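Sisora Case Manager – User Guide
Section 6: Recording hearing dates and attendance

6.1 Scope

This section covers entering a hearing, serving the attendance notice on the client, recording the outcome, and dealing with a missed hearing. It applies to criminal and civil matters in the lower courts. Appeals are handled in Section 9.

You need the Clerk or Solicitor role to carry out these steps. Users with the Reader role can view hearing records but cannot change them.

6.2 Before you start

Check that the matter has been opened and has a court reference. A hearing cannot be attached to a matter in Draft status. Have the court's summons or listing notice to hand, either on paper or as a scan in the Documents tab.

Caution: Do not enter a hearing from a telephone call alone. If the court has given a date by telephone, use the Provisional type and leave it there until the written notice arrives.

6.3 Entering a hearing

1. Open the matter and select the Hearings tab.
2. Select Add hearing.
3. Choose the hearing type. First appearance, plea, trial, sentence and review are supplied as standard. Other types can be added by your administrator (see 11.4).
4. Enter the court, the courtroom if known, the date and the start time. Use the 24-hour clock.
5. Under Attendance, choose Required, Excused or Represented. Represented means that the lawyer may appear in the client's place, and can only be chosen if a signed authority is in the Documents tab.
6. Attach the notice. Files larger than 30 MB are refused.
7. Select Save. The hearing appears in the list with the status Listed.

Note: If two hearings on different matters overlap for the same lawyer, a yellow bar appears above the list. The record is saved all the same. Clear the overlap from the Diary screen.

6.4 Serving the attendance notice

1. In the hearing record, select Notices, then Create.
2. Choose the template. Template 11 is the plain-language version and is the default for individual clients.
3. Check the address for service. The address is copied from the client record at this point and does not update if the client record is changed later.
4. Choose the method: post, e-mail, or by hand.
5. Select Send, or Print for service by hand.
6. When proof of service is received, enter it under Proof. The status changes to Served.

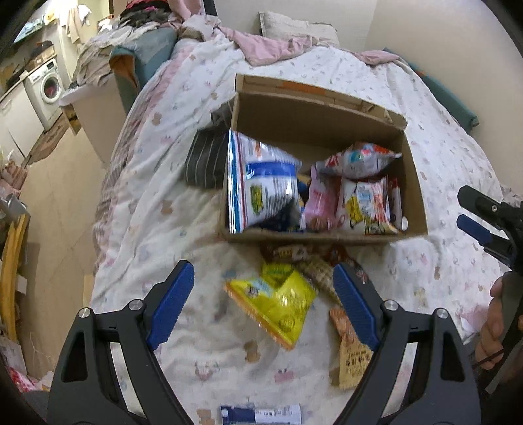
Proof of service by post is entered on the Proof screen and needs the carrier's name, the tracking number and the delivery date. If the notice is returned undelivered, select Returned and give the reason shown on the envelope. Clients who live away from home often have their letters put in with a parcel from the family, and a notice sent that way can end up in a cardboard box among snack bags and wafers without being opened. Delivery of such a parcel is not proof of service. Enter it as Forwarded, and send a second notice to the client's current address.

6.5 Recording the outcome

1. Open the hearing record after the hearing has closed.
2. Select Outcome and choose Attended, Attended late, Adjourned, Vacated or Not attended.
3. For Adjourned, enter the new date when prompted. A linked hearing is created and the attendance setting is carried over.
4. Add a short attendance note. The field holds 100 words. Longer notes belong in the Documents tab.
5. Select Save and lock.

A locked outcome can be reopened only by a Solicitor. The change is written to the audit log with the user's name and the time.

6.6 Hearing not attended

Choosing Not attended opens the Missed hearing form – this cannot be skipped.

1. Enter the time at which the case was called.
2. Enter any order made in the client's absence: warrant issued, warrant held back, bail forfeited, judgment entered, or none.
3. Record each attempt to reach the client, with time and method.
4. If the client gives a reason, enter it in the client's own words. Attach medical letters or travel records under Evidence.
5. Select Assign and choose the lawyer who will apply to the court.
6. Select Save. A task marked Urgent is placed in that lawyer's list.

Caution: Where a warrant has been issued, do not send details of it by e-mail from Sisora unless the lawyer has approved the text. The Send button stays active and will not warn you.

Note: The time limit for asking a court to set aside an order differs from court to court. Sisora does not work it out. Enter the limit by hand in the Deadline field.

6.7 Messages

Error 33: Matter is in Draft status. Open the matter and enter the court reference.

"Authority missing": Represented was chosen with no signed authority on file. Attach the authority or change the attendance setting to Required.

"Outcome locked": Ask a Solicitor to reopen the record.

Section maintained by Mebrat Hadgu. Corrections to Chiamaka Isah, Documentation.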